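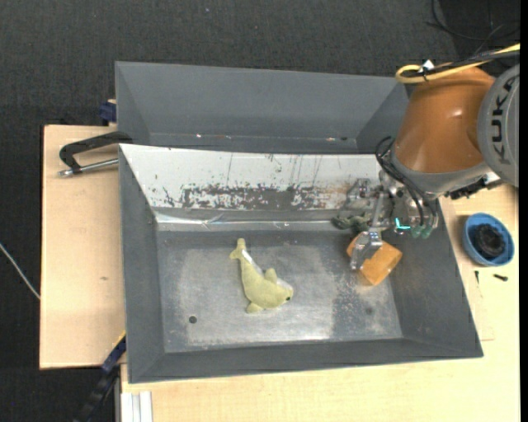

4.2 What the purchase price leaves out

Proposals for picking cells tend to put the arm on the first line and treat everything else as change. We doubt this ordering. In the three-year plan drawn up at Jadinden, the arm was the item whose cost was easiest to find and the one least likely to be revised. The items that moved were small: fingers, hoses, clamps, bins, cable ties, spare fittings.

Figure 3 shows a KUKA arm reaching into a metal bin that holds a plush dolphin and an orange block. The paint on the bin's rear wall is heavily worn, with a ragged band scraped along its lower half, and clamps sit against the bins at the left. Neither bins nor clamps had a line in the first draft of the plan. They were entered in August under "sundries," with a ceiling of $500.

The vendor, Statetti, quoted a gripper life long enough to need only 2 replacement sets over the period. We were given no test data behind that figure and would not budget on it. Soft toys and hard blocks load a finger differently, and a quote based on one says little about the other — a point the sales literature passes over. We set aside 30 percent of the hardware total for parts and fixtures. Jesinley, working from the same quote, set aside nothing.

Labor is the weaker part of both plans. Each assumes some 70 hours of setup, a number copied from the vendor's brochure, and neither says who resets the bins between runs.

Figure 3. Two-bin picking cell with the gripper lowered into the front bin. The rear bin is empty as far as can be seen.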